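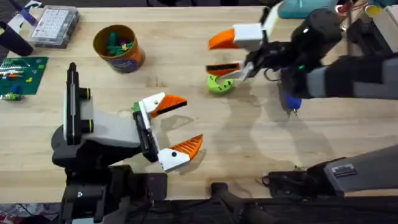
Chapter 3
Cross-Border Exposure and the Spread of Market Shocks

Learning objectives

After studying this chapter, you should be able to define direct and indirect exposure, trace the path of a price shock from one national market to another, and calculate the share of a firm's revenue that depends on a single foreign economy.

3.1 Introduction

In April, the central bank of Malau announced limits on the amount of currency that residents could move abroad. The measure applied only within Malau. By 2 p.m. on the day of the announcement, however, share prices had fallen sharply in neighboring Lodhi, where the rules had not changed at all.

The largest decline was recorded by Gradellow, a property developer listed on the Lodhi exchange. Gradellow owned no land in Malau and employed no one there. Its apartments, however, were sold mainly to Malau households, who paid for them in installments over several years. Investors concluded that some of these buyers would be unable to complete their payments, and they lowered their estimates of the company's future income.

Skakoseck, a bank with its head office in Lodhi, was affected at one further remove. It had lent heavily to Gradellow and to two smaller builders. Its own customers were almost entirely local, and its annual report made no mention of Malau as a source of risk. Its shares fell all the same.

Economists use the term contagion for the movement of financial stress from one market to another. The term is sometimes applied loosely to any case in which two markets fall together. This textbook uses it more narrowly – a decline counts as contagion only when a link between the two markets can be identified and described.

3.2 Direct and indirect exposure

A firm has direct exposure to a foreign economy when it holds assets, sells goods, or owes debts there, or when residents of that economy are its customers. Gradellow's exposure to Malau was direct. A firm has indirect exposure when its partners, borrowers, or suppliers are directly exposed. Skakoseck's position was of this second kind.

Direct exposure can often be measured from published accounts. Suppose that a developer sells 1,249 apartments in a year and that one-third of its revenue comes from buyers in a single foreign country. If those buyers withdraw and no others take their place, revenue falls by one-third. The effect on profit may be much larger, as many building costs are fixed before the first sale is made. Section 3.3 sets out this calculation in full.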